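Join the Matubbar Egg Supper: Cooks, Eaters and One Patient Dishwasher Wanted
Norkimbridge Community Kitchen
Posted July 16, 2022

We are looking for people who like eggs, or who can be civil about them for an evening.

The Matubbar Egg Supper is a monthly meal at the Norkimbridge Community Kitchen, at the Norkovgate end of Faten Street. It started four years ago when Rezaul Mondal made too much egg curry and invited the building. The curry ran out in half an hour, people sat around for three more, and somebody asked when the next one was. Rezaul said "next month" to get them to go home. He has been held to it ever since.

We now feed 40 people on a normal night and we are short of hands. We are also starting a recipe book, which needs home cooks to test things in their own kitchens and tell us the truth about how it went. You can sign up for the suppers, the book or both.

WHO WE WANT

Supper cooks (six places). You will work a shift from 3:30 p.m. until the food is out. You do not need to have worked in a restaurant. People who have worked in restaurants are welcome too, provided they can hear the words "we do it this way here" without walking out to the parking lot. You should be able to stand for a few hours, chop an onion at a reasonable speed and peel a boiled egg without taking half of it off with the shell. If you can't do the last one, Farzana will teach you. She has opinions on the subject and will be glad of a fresh audience.

Recipe testers (17 places). You will get three recipes a month by email. Cook each one once, exactly as written, even the parts you think are wrong. Then fill in a form. After that you may cook it again your own way and send us a second form explaining why yours is better. We read those. We have even used two of them.

Eaters (no limit, within the fire code). You come, you eat, you fill in a card. The card has four questions. "Nice" will be returned to you for more detail.

Dishwasher (one). Read on.

ABOUT THE DISHWASHER

The kitchen owns a machine for this. It was donated, it is the size of a phone booth, and it has been waiting for a part since last October. Until the part turns up we need a person. The person gets the best seat, the first plate, the radio and complete authority over who may put a pan in the sink. Scrambled egg sets like cement and we will not pretend otherwise. We do soak. The last dishwasher left on good terms and moved to a city with no egg supper, possibly on purpose.

This one is paid: $100 a night, in cash, handed over before dessert. All the other roles are unpaid, but they come with dinner, leftovers if there are any, and your name in the book spelled the way you spell it.

WHAT WE COOK

Mostly Bengali home food, because that is what Farzana and Rezaul know. Dimer korma, egg bhuna, egg and potato curry with the potatoes fried first. There is usually one guest dish from whoever asks loudest. We have had Spanish tortilla, tea eggs, shakshuka, deviled eggs with far too much paprika, and a soufflé that we talk about only among ourselves.

Every supper has one main dish with no egg in it at all. We know how that sounds. A surprising number of people come to an egg supper with someone who does not eat eggs, and they deserve more than a side salad.

FOR THE TESTERS, SOME FINE PRINT

You buy your own groceries and we pay you back, up to $40 a month, against receipts. Please send receipts for groceries. We once received one for a kayak paddle.

You will need a stove, a pot with a lid, a frying pan, measuring spoons and a kitchen scale. If you don't own a scale, we have a few to lend. Bring back the one you borrow. You know who you are.

Egg sizes matter more than you would think. Our recipes are written for large eggs, and if yours came out of a neighbor's hen they may be anything. Weigh them and put the weight on the form. Brown, white, blue or peach makes no difference to the korma, so please stop asking.

Take them out of the fridge and set them on the counter before you start anything else. Half of last year's "the shells cracked in the pot" complaints came from people who skipped that line.
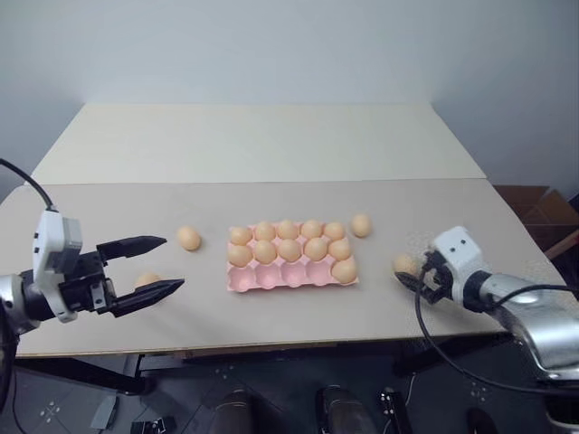 Eggs out on the table, eleven in a pink carton.

Take your notes while you cook. Notes written the next morning tend to say "delicious, maybe more salt" and we have nearly 700 of those already. We would like to know when you got confused, what you swapped, whether the sauce looked like soup at the ten-minute mark, and whether anyone had seconds. If it was bad, say it was bad. Rezaul can take it. He will go quiet for a day and then ask what pan you used.

DATES AND PLACE

Suppers are on the last Thursday of the month, doors at 6:30 p.m. The kitchen is up one flight of stairs or one elevator, and the elevator is slow but willing. Street parking is what you would expect. The number 17 bus stops across the road and is a better idea.

Testing runs for six months from the day you get your first recipes. If you need to skip a month, tell us and skip it. If you vanish without a word, we will assume the worst and give your place to the next person on the list.

ALLERGIES

If you are allergic to eggs, we admire your reading this far, but please don't come into the kitchen. There is no corner of it we could call safe. Other allergies go on the sign-up form, and the cooks see the list before they shop. We use mustard oil, nuts and dairy on most nights.

HOW TO APPLY

Send a short email to Farzana Patwary through the contact form on the Norkimbridge kitchen page. Tell her:

Which role you want
Which nights you can't do
What you cook when there is nothing in the house
How you like your eggs (there is a wrong answer, and she won't say what it is)

No résumés, please. One applicant sent us eleven pages and a headshot, and we felt bad for weeks. Cooks and would-be dishwashers will be asked to come in for one trial evening, with dinner. Testers just get a recipe and a deadline. Eaters do not need to apply, only to book a seat, and to cancel it if they aren't coming.

You must be 18 or over to work in the kitchen. Teenagers can test recipes at home with a parent's okay, and so far they have been the harshest reviewers we have.

We answer everyone, usually within a week. In the week of a supper it takes longer, and if your email arrives on the day itself, Farzana has her hands in a bowl and will get to it on Friday.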